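Print this page | E-mail this page

Selaner Tray Survey – data card

One CSV file, 2,805 rows, UTF-8, comma-separated. Each row is one reusable plastic tray weighed at the Tevstead depot in December. Columns: tray_id, colour, mass_g, rim_mm, notes. Empty rim_mm means not measured – do not read it as zero. 53 rows have a duplicate tray_id and are kept as received.

We use cookies to remember your settings. Accept | Decline
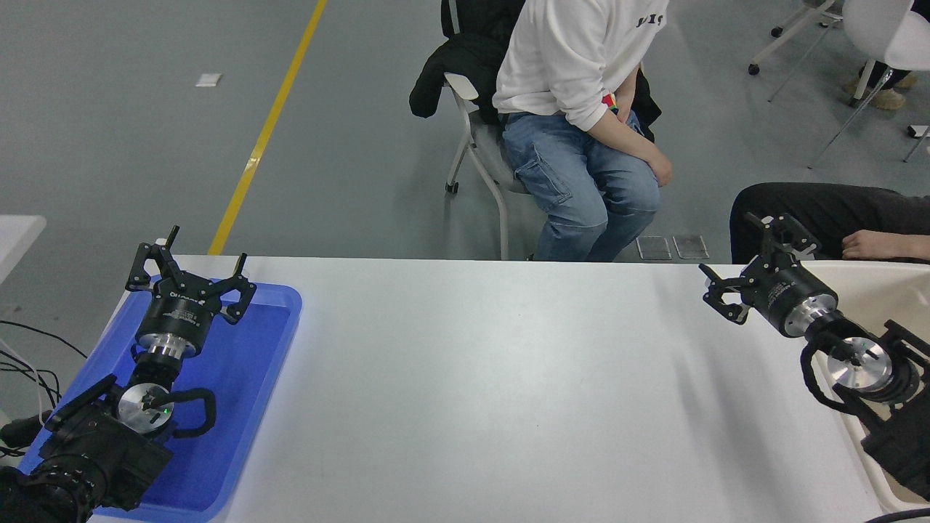 Wulan Tuhumury
Data maintainer, Narkance

Colour is free text. Merge "blue" and "bright blue" before grouping.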